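Home | Issues | Workshop | Materials | Contact

Small frames: backing and rim notes

The September bench sessions at Orkine covered small shaped frames, with Judit Vörös on cutouts and Wael Kamel on soft rims. Two points came up often enough to set down.

First, check the panel against the opening before fixing anything. A thick fleece rim takes up more of the picture than the pattern suggests, and line drawings near the edge are the first to go. Allow 8 mm of overlap all the way round – more if the pile is long.

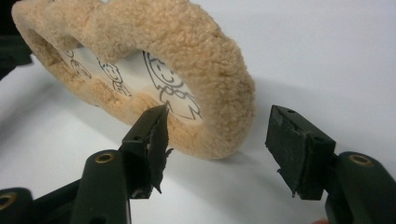
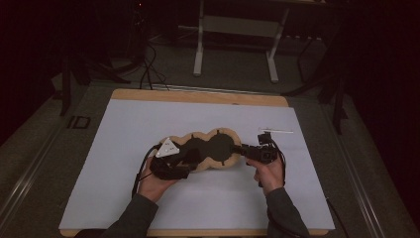

First picture: fleece oval with a line-drawn panel. Second: three-lobed wooden cutout on white paper over a board.

Second, lay a clean sheet of paper on the board before setting out a cutout. Dust and pencil marks show up early, and the sheet can be changed between pieces. Lobed shapes should be sanded at the inside corners first, working with the grain. Brush pile fabrics away from the seam and leave glued joints under light weight for 2 hours.

Offcuts of fleece are in the Cavness drawer. Please label anything you put back.

Recent items
Trusus clamps: jaw pads replaced
Cutting curves in thin stock
Abou Jaoude room: new bench heights
Storing paper flat

Contact the editors | © Orkine Workshop Newsletter | Back to top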